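Back at Plomness again, third time since July

So I finally dragged Sylvie to Plomness, the coffee place I keep going on about, and of course we spent half the morning picking a seat. I like the square tables with the cream tops and the white slatted chairs (yes, I have opinions about cafe chairs, we've met). She wanted to be near the greenery wall. I wanted to be near an outlet. We compromised and I got my way.

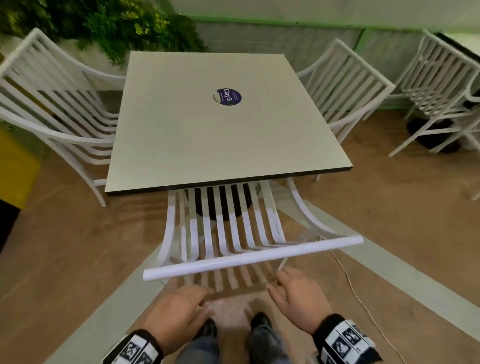 Anyway, the chairs! I went in expecting to last 30 minutes, tops, and we stayed for 2 hours. Those curved arms are just the right height for leaning on while you complain about your landlord -- which Sylvie did, at length, over a cinnamon bun the size of her head. I had the oat latte and then another oat latte and then regretted it a little.

Now I'm pricing chairs like that for my kitchen. Diane says I have room for one, maybe, if I get rid of the bike. I am not getting rid of the bike.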